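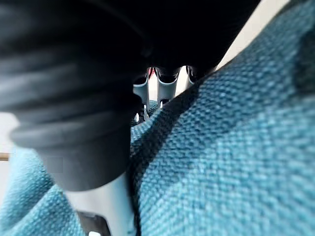
The Long Patience of Vaughn Strickland

On the morning of his last home game, Vaughn Strickland arrived at the Wududthorpe ballpark before the gates were open and asked the grounds crew whether the bullpen mound had been repaired. It had. He thanked them, walked out to inspect it, and asked for a little more clay on the first-base side.

Strickland retired in July at the age of 43, having pitched for 7 clubs and started for none of them after his second season. He was a left-handed reliever of a kind that rosters now have little room for. His fastball was ordinary at its best and slow by the end. His slider was the pitch that kept him employed, and hitters who had seen it for years still swung over the top of it.

The statistical record is modest. Strickland finished with 53 saves, most of them collected in a single stretch at Wannasri after the regular closer was injured. He was never selected for an all-star team. Managers nevertheless continued to ask for him, and two of them brought him along when they changed jobs.

"He did not need to be told when he was going in," said Mavis Boateng, who managed him for three seasons at Wududthorpe. "I would look down to the bullpen in the sixth inning and he would already have his jacket off."

The slider came to him late. Strickland had been released by Drisitz and was throwing in a high school gymnasium over the winter when Mikkel Kirkegaard, then a minor league pitching instructor, suggested that he move his index finger off the seam. The change felt wrong for a month. By spring training he was throwing the pitch in any count, and the offer from Wannasri followed.

Catchers speak of him with particular warmth. He shook off signs rarely and never with any show. After a bad outing he would sit with the scouting sheets until the clubhouse had emptied, and then drive home with the radio off.

In his final appearance he faced 2 batters. The first grounded out to second base. The second fouled off four pitches and lined a single to left field, and Boateng came out to take the ball. The crowd stood. Strickland touched the bill of his cap, went down the dugout steps, and asked the trainer for ice.

He will join the Wududthorpe organization as a bullpen coach on 1 January 2025.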